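Catch-all basket

A catch-all basket is a small open container, usually plastic, kept on a shelf, counter or windowsill to hold bottles, tubes and boxes that have no other home. It is sold as a storage product and used mostly as a way of putting off storage.

Construction
Most are molded in one piece, with a solid rim and walls of mesh or slats. The holes save plastic, let air through and allow the owner to see that the thing being looked for is at the bottom. Gray and white are the usual colors. Some makers put raised lettering on the rim, where it collects dust.

History
The type was made in quantity at Gomcombe, where the Clegg works turned out 700 a week, later 3000. The first Clegg model had a lid. It was dropped after buyers in Unport were found to be using the lid as a second basket. A rival, the Cledus, came with a removable divider – few dividers are known to survive.

Use
Tall bottles are normally stood at the back and tubes laid in front, an arrangement that lasts until somebody wants a tube. After that the contents settle at a slant and stay there. Long boxes cause the most trouble, as they fit only on the diagonal and everything else has to follow them.
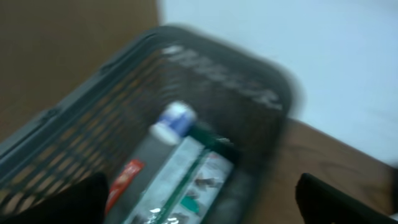 A gray mesh-sided basket holding a dark bottle with a white cap, a red item and a long white and green box.

Household guides advise emptying the basket every June. In practice it is emptied when it is full, and the contents are moved to a larger basket.

Related items
The tray, the caddy and the kitchen drawer, which does the same work out of sight.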